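The Second Coat

The man from Bozsik Painting said the house would need two coats and that the second one was where the money went.

"What does the second one do?" Enikő Halász asked.

"It finishes the first one."

She wrote that down. She had started writing down what contractors said after the business with the gutters, and she did it in plain sight, on a yellow pad, so they could see their words going in. The man watched the pen. He was about sixty, with clean boots, and he had parked his truck across the neighbor's driveway.

"And the primer?"

"Primer's in there."

"In the second coat?"

"In the price."

The price was on a sheet with a picture of a different house on it, a big white one with columns. Hers was a one-story with brown siding that had once been green, and before that, going by the chips under the kitchen window, a yellow somebody must have chosen on purpose. She had owned it for 25 years. In that time it had been painted once, by a cousin of her late husband's who did it for beer and gas money, and it had held up better than anyone had a right to expect.

"There's also a deposit," the man said. "Five hundred. That holds your week in June."

"Who else wants my week in June?"

He smiled the way people smile at a dog they haven't decided about. "It's a busy season."

She told him she would think it over. He said the paint was going up at the end of the month, and she said paint had been going up at the end of the month for as long as she had been buying it. After he left she walked around the house with his sheet and tried to match it to the walls. It said "surface preparation as required." She put her thumbnail under a flake by the back steps and a piece the size of a playing card came off and dropped in the hostas. As required by who?

Her daughter called that night and said to go with Astora.

"Who's Astora?"

"The paint, Mom. It's the good one. It goes on in one coat."

"The man says two."

"Of course he says two."

That was a fair point, and Enikő didn't like how quickly it had come. She had raised a suspicious child and now had to be on the receiving end of it. She looked up Astora on the computer. The company promised a lifetime finish. She read down to where it explained that the lifetime belonged to the original purchaser, that the surface had to be sound, clean, dry and properly prepared, and that the company would replace the paint. Only the paint. So if it peeled in four years they would hand her some cans, and she could stand in the yard holding them.

There was another brand called Gosholm that cost nearly twice as much and had colors with names like weather reports. She ordered sample cards from both. The cards came in envelopes so large she assumed at first that something had gone wrong with her taxes.

She taped them to the siding under the kitchen window, next to the yellow chips, and looked at them in the morning and again at six in the evening. The Astora gray was gray in the morning and purple by supper. The Gosholm gray stayed gray. She was annoyed with it for that. She would have liked the expensive one to be a fraud.

The second estimate came from a young woman named on her shirt as Dee, who worked by herself and arrived on time, which made Enikő wonder why she wasn't busier. Dee didn't have a sheet. She had a putty knife. She went along the south wall poking at the bottom boards, and at the corner by the downspout the blade went in up to the handle.

"Huh," Dee said.

"What's huh?"

"You've got rot here. I could paint over it. It'd look fine for a year."

"Did the other man see it?"

"I don't know. Did he bend down?"

Enikő tried to remember whether he had bent down. She had a clear memory of the boots.

"I'd want to pull these four boards," Dee said. "Then scrape, prime, two coats. I don't care what brand, as long as you don't get the stuff on sale."

"So you say two coats also."

"Everybody says two coats."

"My daughter says one."

"Does she paint?"

"She works at a bank."

Dee wiped the knife on her pants and did not say anything about the bank. It was a point in her favor. Against her was the fact that she had found rot, and in Enikő's experience people who found rot were people who sold boards. She got down on her own knees after Dee had gone, with a butter knife, and tried the corner for herself. It went in. She tried a foot to the left. It went in there too. She tried the north wall, where there was no reason to find anything, and the butter knife bent.

So that was honest, or else it was honest about the rot and they would see about the rest.

She called Bozsik back in the morning and asked the man whether his price included replacing bad siding.

"If we run into any."

"Have you run into any?"

"Not until we're up there, ma'am."

"It's by the ground," she said. "You wouldn't have to go up."

There was a silence in which she could hear a radio and somebody laughing at it. He said that boards were extra, time and materials, and it was impossible to say until they opened things up. She asked whether it was possible to say if it was more or less than five hundred. He said it was. She waited. He said it was more.

She put the phone down and made a sandwich and ate it standing up, reading the yellow pad from the top. It didn't get any better. "It finishes the first one." She drew a line under that, for the pleasure of it.

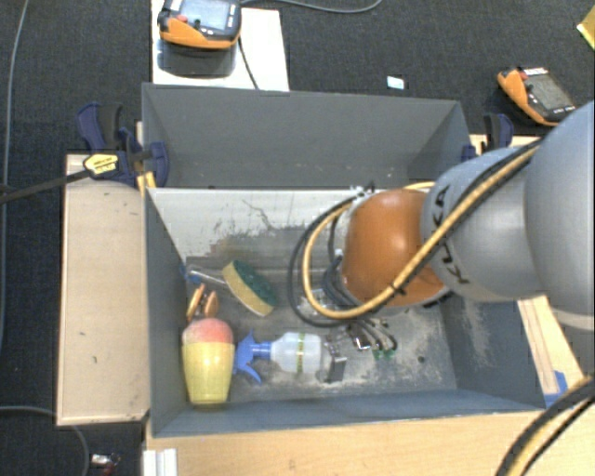 Robot arm and gray bins. Photo: Trundurura

Dee started at seven on a morning that was supposed to be dry and was. She laid old sheets over the hostas and pulled the four boards, and behind them was a fifth. Enikő had known there would be a fifth. She came out with her coffee and looked at it for a good while.

"I'm not charging you for the labor on that one," Dee said. "Just the board."

"Why not?"

"I said four."

"But it's rotten."

"Yeah."

"So it isn't your fault."

"Do you want me to charge you?"

Enikő considered it. She did not want to be charged. She also did not want to be a person who was being done a favor, which always cost something later on, in advice or in cake. "Put it on the bill," she said. "I'll look at it when I see it."

The scraping took until the next afternoon. The brown came off in curls, and the green under it, and then the yellow, which had sunk into the wood and would not come up at all. The house stood there looking like a map. A neighbor she hadn't spoken to since the gutters crossed the street to ask what color it was going to be. Enikő said gray. The neighbor said there was a lot of gray lately. Enikő said there was a lot of everything lately.

Then came the primer, white and flat, and after it the first coat. She stood close with her glasses on. You could see the primer through it in places, if you wanted to, and she wanted to. She found one spot near the meter and one under the eave, and she went in and phoned her daughter at work.

"It doesn't cover," she said.

"Which one did you get?"

"Gosholm."

"I told you Astora."

"Astora was purple."

"So now she'll do the second coat," her daughter said, "and it'll cover, and you'll be mad about that."

The second coat went on the following day, in the shade first and then around as the sun moved. Enikő kept away until six. When she did go out, the spot by the meter was gone. She could not find the one under the eave either, though she got the stepladder and held a flashlight to it. Dee was rinsing a brush at the spigot and watching her.

"Well?" Dee said.

"It's wet," Enikő said. "Ask me in the fall."

She came down the ladder and went in for the checkbook, and brought the yellow pad out with her too.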